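Bras qui se met en arrêt de protection au moment de fermer la pince sur un gobelet

Posté par Annunziata Mazza

Bonjour à tous, et merci d'avance à ceux qui auront le courage de me lire jusqu'au bout ! Depuis novembre je fais travailler un bras sur une tâche toute bête : aller chercher un gobelet en plastique sur une table carrée, le soulever, le reposer. Le contrôleur est un Rorkeo, la pince vient de chez Peng. Pendant des semaines, rien à signaler. Et puis, le mois dernier, le bras a commencé à se figer juste avant la prise, freins serrés, avec le code 393 à l'écran. Je réarme, il repart, il refait trois ou quatre cycles très gentiment, et paf, il recommence.

J'ai refait le zéro des axes, baissé la vitesse, changé de gobelet (on ne sait jamais). Sur ma dernière série, 23 arrêts pour 195 cycles environ. Ce qui m'ennuie le plus, c'est qu'une fois la pince s'est rouverte toute seule au réarmement, alors que j'avais la main tout près. Plus de peur que de mal, mais je n'ai pas envie que ça se reproduise. Est-ce que quelqu'un a déjà vu ça ?

Réponse de Grevero

Chez moi c'était l'alimentation. Changez-la et voyez.

Réponse de Man-lok Wei

Bonsoir Annunziata, et avant toute chose : plus de main dans la zone pendant un réarmement, s'il vous plaît ! Arrêt d'urgence enfoncé, on s'écarte, on réarme de loin. Je me permets d'insister, j'ai eu un doigt pincé comme ça il y a quelques années et je m'en souviens encore.

Pour la panne, je regarderais le câble de la pince avant de dépenser un sou dans une alimentation. Un arrêt qui tombe toujours dans la même posture, et qui disparaît dès qu'on bouge un peu, ça sent le faux contact -- ou alors une gaine qui tire sur le connecteur quand le poignet pivote. Coupez tout, débranchez côté pince, regardez si une broche est enfoncée, rebranchez en laissant une boucle plus généreuse. Ensuite, faites tourner le bras à vide, pince désactivée, sur la même trajectoire. S'il s'arrête encore, le câble n'y est sans doute pour rien et il faudra chercher du côté du couple.

Quant à la réouverture, allez voir dans les réglages l'état de la sortie au redémarrage. Sur mon vieux Usen elle revenait à « ouvert » par défaut, il suffisait de choisir « maintien ». Redites-nous ce que ça donne, je repasse ici presque tous les soirs. 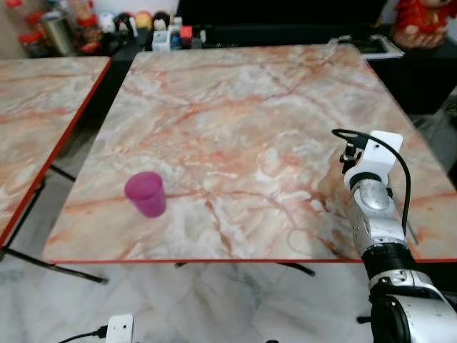

Et notez bien la position des axes à chaque arrêt, même sur un bout de papier -- avec une dizaine de relevés on verra vite si c'est toujours le même angle du poignet qui revient.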